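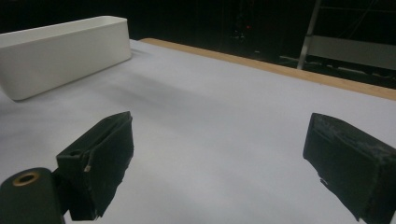
Gripper open over the white table, container at left.

April, 7:40 a.m.

Started the container set. Target is 2000 accepted episodes across all the tabletop tasks before the next training run, and the container portion is the part we keep putting off. Tymofii Onyshchenko wrote the task sheet last night. It says to approach from the near side, close on the rim, lift, move, set down, open, retreat. Each episode begins with the fingers fully open and ends the same way. I read it twice and then rewrote the retreat step, which did not say how far back to go. It now says until the whole rim is visible again.

The first block was slow. Calibration on the hand-held unit took two tries. The first gave a finger-width curve with a flat spot near the closed end, which usually means I squeezed too fast for the reader to follow. The second was clean. I saved both, with the bad one under a separate name, so that the Zinell people can see what their filter does with it. Their importer accepted the flat spot last month without a warning and I would like that fixed before we send more.

9:15 a.m.

Stopped to look at what I had. White container on a white table is a hard case and I had underestimated it. The tracker wants corners and texture, and the table offers very little of either. The tan strip along the far edge helps while it stays in view. When I lean in for the grasp it leaves the view, and the pose estimate begins to drift sideways. In the worst episode the path showed the hand sliding along the table while I was holding still.

Options considered:

Put printed markers on the table. Works, but then the markers are in every example and the policy may learn to lean on them. Prantl did this on their shelf task and had to record again with the markers gone.

Change the table covering. Also works, and loses the point of the set, which is that pale objects on pale surfaces are where the current model fails.

Start each episode with a slow sweep along the far edge, so the map is built before the grasp. Costs a little time per episode. Chose this one.

Ran 3 sweep patterns. The side-to-side one at a low height gave the best map. The circular one made me tired and was no better. The last one, straight in and straight out, was worse than no sweep at all, for reasons I did not chase.

11:30 a.m.

Sweep is in the task sheet now. Acceptance for the second block came to 78 percent, counting an episode as accepted only if tracking holds from first open to last open. Most of the rejects were early ones, before I had the sweep at an even speed. I did not go back and trim them to save the good parts. A trimmed episode starts in the middle of a motion, and the loader treats the first sample as a resting state.

Finger pads are worn. The faces are scuffed and the edge of one is ragged. Grip on the rim was still fine and I logged no slips in either block. I am leaving them on until the container set is complete. If I change the pads halfway, the second half of the set looks different at the contact point, and then we have a variable no one asked for. Wrote "pads: old" in the session header. New pads go on before the cup set, with "pads: new" in the header and a fresh calibration.

Lunch at the desk. Answered Rarkalville about the upload. Their side counts an episode as one folder and ours counts it as one row, so the totals have never matched. I proposed that we both use the episode key and ignore folders. No answer yet.

2:20 p.m.

Varied the start position. The sheet gives a grid, and my habit is to drift back to the left side of the table, where the reach is comfortable. The plot of start positions from the morning shows this plainly: a dense patch on the left and thin cover elsewhere. For the afternoon I had the script draw the next cell at random and read it out, and I put the container there whether I liked it or not. The far right cells are awkward. I have to turn my wrist early and the approach comes in at a steep angle. Kept them in. A set made only of comfortable grasps is a small set, however many rows it has.

Also varied speed, within reason. Tymofii asked for a few hesitations, where the hand stops short of the rim and then continues. I did these on separate takes and tagged them "pause". My view is that they should be held out at first and added later, with a comparison. His view is that they should go in from the start. We agreed to train 2 models on the same split, one with and one without, and let Jorkby run both on the bench arm.

4:50 p.m.

Copied everything off and checked the hashes. One file failed, was copied again, and passed. Disk is fuller than I expected; the sweep adds video to every episode and I had not put that in the storage estimate. Sent the new figure to Tymofii.

For next session: finish the right-hand cells, record the start-position plot at the end of every block, ask Zinell about the filter again.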